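1/ Friday night and I have decided to sort out the condiments. All of them. Please respect my privacy at this time.

2/ Background: the fridge door gave way in June under what I can only describe as a sauce load. Bhupendra had warned me. Bhupendra keeps one jar of pickle and is insufferable.

3/ Rule one -- everything comes out before anything goes back. I broke rule one by the second shelf.

4/ Found a Stulleo mustard that moved house with me. It has now lived at three addresses and paid rent at none.

5/ Ifigeneia says decant everything into matching bottles. Ifigeneia also irons tea towels, so weigh that up.

6/ I priced matching bottles. 12 of them cost more than the sauce, the fridge door and my self-respect. We're going with whatever colour they came in.

7/ Strong views on layout, though. Tall stuff at the back. Red bottles get a bit of space between them, on a white surface, so you can see what you've got before you commit.

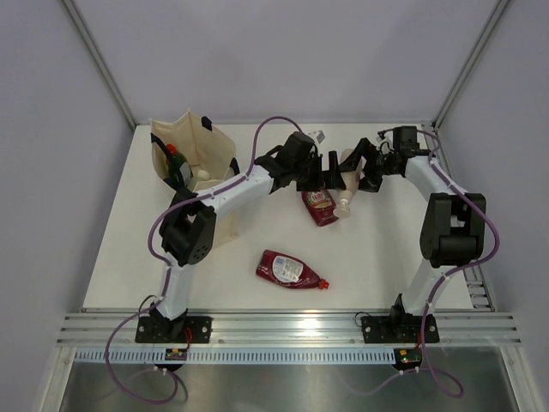 8/ Next problem: lids. I own more lids than things with openings. Cormac reckons they breed. Cormac has borrowed four containers from me and returned a lid.

9/ Binned a 300 mL chilli sauce with a teaspoon left in it. Felt my grandmother's disappointment from another hemisphere.

10/ Fridge door back on, mustard back in. Couldn't do it. It's family.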